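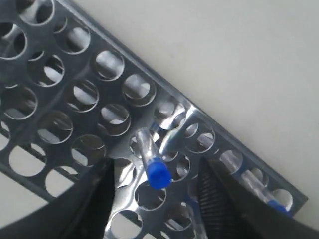 2 min read

Plomel Professional Network: Minutes of the Outreach Working Group, September

Present: Mafalda Henriques (chair), Rupert Ruchti, Rizal Chong, Waltraud Gasser (minutes)
Apologies: Ambros Widmer

1. Previous minutes
Approved with one correction. Item 4 should read "member profiles," not "member files."

2. Connection requests
R. Chong reported that 178 requests from the group account are still unanswered. Requests older than 60 days will be withdrawn. The daily sending limit stays at 7.

3. Profile headlines
R. Ruchti presented a draft format: job title, field, city. W. Gasser objected to the city for members who work remotely. Agreed that city is optional. Employer names are to be written the same way on all profiles (Wieser, without the legal suffix).

4. Recommendations
Requests for written recommendations from former managers at Bokent will go out individually. No shared text. Drafts to M. Henriques by 5 p.m. on the last working day of the month.

5. Group page
Membership is over 1,000. Posts longer than 500 words will be moved to the articles section. Prosport has asked to list two openings; accepted, subject to a stated salary range.

6. Actions
RC: withdraw old requests.
RR: revise headline format, circulate.
WG: reply to Prosport.

Meeting closed at 4:40 p.m.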